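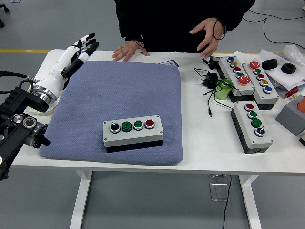 Distimstead Walking Club – Members' Newsletter

The Mulside loop is back!

After two years of diversions, the riverside path between Mulside and the old weir is open again from end to end, and we couldn't be happier. Those of you who joined the club while it was shut have only ever done the top route along the road, so you are in for a real treat. The new boardwalk keeps your boots out of the worst of the bog (the bit by the alders that used to swallow people to the shin), and there's a proper handrail on the steep drop down to the footbridge.

A few of us went to try it last Friday evening and came home grinning. We had a kingfisher almost at once, then a heron standing in the shallows below Grube Farm, and so many blackberries that we were very slow indeed over the last stretch. The light on the water was lovely – do go late in the day if you can.

The full loop is 6 miles. Most of it is flat, but there's still the long pull up through Grube Wood, and the stile at the top is as awkward as ever. Dogs will need lifting over it. Sheep are in the two fields after that, so leads on please.

Our first group walk on the new path will be in September, starting from the lay-by at Mulside church. We'll stop for lunch at the weir, where the flat rocks make very good seats, and anyone who fancies it can carry on afterwards to the Nendano tea garden for cake. The lemon one is superb! They would like to know numbers beforehand, so tell us when you sign up if you're coming for tea.

Buses: the 610 stops right by the church and runs back from the tea garden until early evening. Parking in the lay-by is tight, so share a car if you can.

The autumn list of walks is nearly full, but we have space for one more short one, ideally with a pub and no stiles. Ideas to the usual club address, please.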